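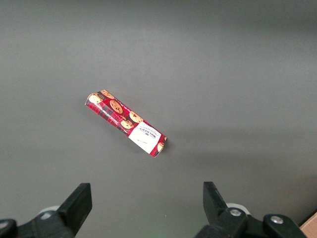

Chocolate chip cookies in the tartan box, on a gray tabletop.

I went to the Hornimlow food fair in June expecting to be sold things, and I was. The entrance leaflet promised 108 makers under one roof. Plenty of the stands I passed were resellers with a nice tablecloth, and one was a bank.

The baking hall was the busiest part. Hurivley had the big corner spot and a banner saying "baked the way it used to be," which is a bold line for a company whose own brochure brags about 3655 trays a shift. I asked which way it used to be. The young man on the stand said "slowly" and gave me a coupon.

I don't mind a factory cookie. I grew up on them. What bothers me is the tartan, the twine, the little story on the back about a grandmother. Half the hall was dressed up as somebody's kitchen, and the samples were cut so small that you couldn't tell butter from margarine.

Koech was better. Plain stand, rye crackers, a price list you could read without bending down. The caraway ones were good and the seaweed ones tasted like a pier. Their talk at 2 p.m. was meant to cover flour sourcing and spent most of its time on shipping rates, but they did answer questions, including a rude one from me.

The Inen tasting cost 13 dollars extra and had a line all the way back to the restrooms. I gave up on it. People coming out said the jam was nice.

Parking is 200 yards from the side door, whatever the map says. Bring water, as the only fountain was taped off when I got there. I'd go again for the crackers, if somebody else paid for the ticket.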